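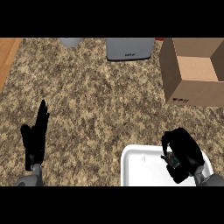

Quick one before work. Lost the badminton ladder match to Hazem last night, 2 games to 1, third went to setting and I served into the net. Twice. Legs gone by then.

New strings felt alright – bit tight maybe. Krisztina reckons I stand too far back for the return and shes probably right.

Still 6th on the ladder. Club doubles entries close end of April, need a partner, anyone who can cover the net pls shout. Shuttles have gone up agian too. Right, bus.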